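Refinishing a Worn Wood Tabletop with Hardwax Oil

A tabletop that has lost its sheen or picked up light scratches can be recoated without stripping it to bare wood. Before starting, clear the top, remove any shelves or risers, and wipe the surface with a damp cloth and a drop of dish soap. Let it dry overnight.

Test first. Put a drop of water in a hidden spot. If it beads after ten minutes, the old finish is sound and needs only a scuff with a gray pad. If it soaks in, sand with 120 grit and then 180, always along the grain.
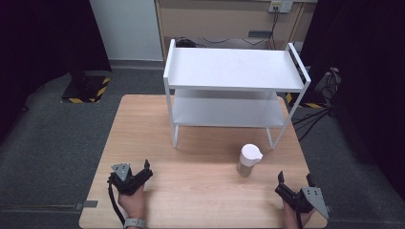 Vacuum the dust and go over the top with a cloth dampened with mineral spirits. Do not sand veneer with a power sander — the face layer is thin and cannot be replaced. Printed laminate will not take oil at all and should only be cleaned.

Stir the can well. Pour out a small amount, spread it with a white pad, and wait 15 minutes. Buff off all excess until the surface no longer feels tacky. A one-quart can of Dresix Clear covers two coats on most desks. 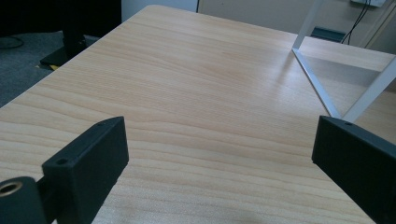

Page last changed: June, by Aušra Paulauskas

Allow 12 hours between coats. Keep heavy items off the top for a week. Lay used rags flat outdoors to dry, or soak them in water — oily rags can catch fire on their own.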